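How to Replace the Thermal Paste in a Small Form Factor PC 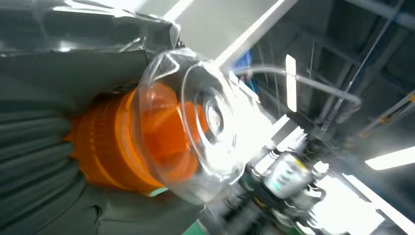 Hortensia Barrientos
Hardware Editor, Plikville

April 14, 2023

Compact desktops run warm, and the factory paste between processor and cooler hardens with age. If idle temperatures have crept up and the fan no longer settles, a fresh application is the first repair to try. The steps below were written on a Saltby mini-PC with a blower cooler. Most machines with a socketed or soldered laptop chip follow the same order.

What you need
A Phillips screwdriver
Thermal paste, non-conductive
Isopropyl alcohol, 90 percent or higher
Lint-free wipes
A plastic spudger

Before you start
Record your temperatures. Let the machine idle for 19 minutes, note the processor reading, then run a full load test and note the peak. Shut down from the operating system, unplug the power brick and hold the power button for 5 seconds.

Step 1: Open the case
Remove the screws under the rubber feet and lift the bottom cover. On some models the drive bay is attached to the cover by a short ribbon cable. Release the connector latch first - the cable will not stretch.

Step 2: Remove the cooler
Unplug the fan. Loosen the cooler screws a half turn at a time in the reverse of the numbers stamped beside them. If the cooler does not lift, twist it gently. Do not pry against the board.

Step 3: Clean both surfaces
Wipe off the old paste with a dry cloth, then with alcohol. Repeat until the wipe comes away clean. Leave the thermal pads on the memory and power stages in place unless they are torn.

Step 4: Apply the paste
On a bare die, spread a thin layer that covers the whole surface. On a chip with a metal lid, a pea-sized dot in the center is enough.

Step 5: Refit and test
Lower the cooler straight down and tighten the screws in numbered order, again in half turns. Reconnect the fan, close the case and repeat both temperature tests. If the fan does not spin at startup, power off and reseat its connector before going further.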